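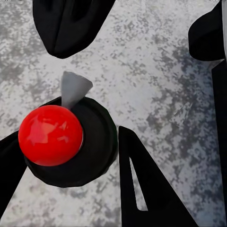
Votbridge Tenants and Owners Alliance today called on the city of Votbridge to stop signing off on polished concrete floors in public buildings until somebody can show, with test results, that the finish lasts as long as its sellers claim. The floors have become the default choice for lobbies, clinics and school hallways in the city. Sales brochures promise a surface that will look new for decades. A speckled gray floor flatters almost anything put on it, down to a shiny red ball on a black disc, and the Alliance does not dispute that it looks good on opening day. Its questions are about year two and year five.

Votbridge, 2022-11-20. The call follows the Alliance's review of the flooring contract for the Flamorholm Building, the mixed-use block the city bought and refitted with public money. The contractor, Cuypers, laid and sealed the ground floor in May. The sealer came from Sosham, which describes the product in its offer letter as "virtually maintenance free."

The Alliance asked to see what "virtually" means. It received a care sheet of 3 pages. The sheet calls for daily dust mopping, a neutral cleaner, no vinegar, no citrus products, no standing water near doorways, and a fresh coat of sealer on a schedule "to be determined by traffic." It does not say who determines it or who pays.

"I have read a lot of care sheets, and this one describes a floor that needs plenty of care," said Zsófia Mészáros, who wrote the review for the Alliance. "If the city wants to buy that, fine. It should put the cost in the budget and stop telling people the cost is zero."
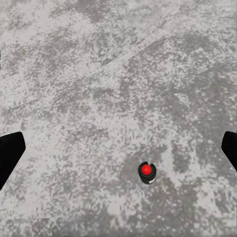 Mottled gray surface with a faint lighter streak running across it.

The review also looks at the savings figure that was used to win approval. According to the Alliance, the city's worksheet compared polished concrete with vinyl tile that is stripped and waxed every year. It left out sheet rubber, ceramic tile and simply repairing the terrazzo that was already in the older half of the building. The worksheet runs to 357 lines. None of them covers resealing, slip testing or closing a hallway while a coat cures.

Slip resistance is the point the Alliance considers most urgent. The offer letter says the finish is "safe when dry." Votbridge gets snow, and people walk in with it on their boots. The Alliance asked for wet test results from the finished floor and was sent results from a sample panel, with no note of which sealer had been used on it or how many coats it had been given.

"Maybe the floor passes easily," Mészáros said. "I would be glad to see it. A panel in a lab doesn't have a front door."

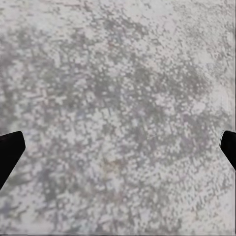
Black gripper fingers over a speckled gray and white surface.

The Alliance is also doubtful about the environmental claims attached to the project. Leaving a slab bare does save on floor covering. The Flamorholm slab was not left bare, though. It was ground down, topped with a new decorative layer, densified and sealed. The Alliance wants the city to publish the amount of cement in the topping before using the word "green" about it again.

The Alliance is asking the city to do the following:

Publish wet and dry slip test results taken on the finished floor.
Add resealing and closure costs to the worksheet and run the comparison again with at least 2 other materials.
Require a written 5-year warranty on the finish, covering stains and wear as well as cracks.
Hold off on new polished concrete contracts until those steps are done.

The full review is available on request from the Alliance office.

About Votbridge Tenants and Owners Alliance
The Alliance is a membership group that reads building contracts and reports on them to residents. It takes no money from builders or material suppliers.

Press contact: Zsófia Mészáros, Votbridge Tenants and Owners Alliance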